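Mendcombe furniture reuse scheme to continue for a second year

The Mendcombe Reuse Partnership has confirmed that its household furniture scheme will continue until next February, following a first year in which 1,392 items were passed on to new homes across the town.

The scheme accepts tables, chairs, chests of drawers, bed frames and mirrors in fair condition. Items are checked at the Treloar Road depot, cleaned where necessary and offered to residents at a fixed low price. Dressing tables and other bedroom pieces have been requested more often than any other type of furniture, and the Partnership is asking households to consider donating them before arranging a bulky waste collection.

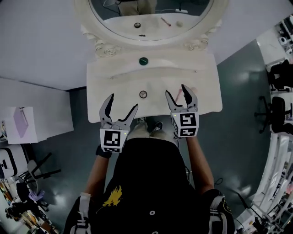

Fionnuala Ó Flaithearta said she had waited several months for a dressing table of a suitable size and would like the depot to publish a list of what is in stock, so that residents without a car are not making the journey for nothing. The Partnership has agreed to this request. A stock list will be placed on its website each morning by 10 am and a printed copy will be kept at the library desk.

Of the items passed on during the year, 1,130 went to households within the town boundary and the remainder to neighbouring parishes. A further 33 could not be repaired and were broken down for parts. Handles, hinges and mirror fixings recovered in this way are kept at the depot and may be requested free of charge.

Donors are reminded that mirrors should remain attached to their furniture wherever this can be done safely. Decorative frames are easily chipped when carried separately, and a dressing table which arrives without its mirror is harder to place.
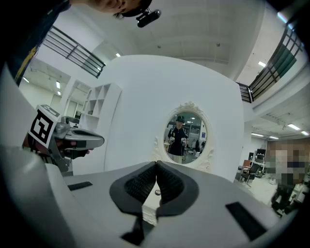
Changes to collections

Collections will now be carried out by Clarel, a local haulage firm, under an agreement with the Partnership. Residents may book by telephone or at the depot counter. There is no charge for a single item. Drawers should be emptied and loose glass shelves wrapped before the crew arrives. Items cannot be collected from above the first floor unless a lift is available.

The Partnership has also set aside a grant of £1,000 for repair evenings, at which residents may learn to re-glue joints, replace drawer runners and repaint worn surfaces. Places will be offered first to those who have obtained furniture through the scheme.

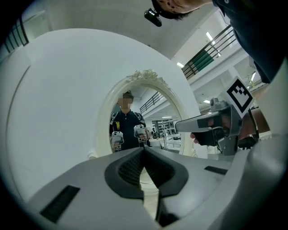 A decorative mirror in a cream-white frame.

Applications for the repair evenings are open at the depot counter, and a further notice will be issued when dates have been settled.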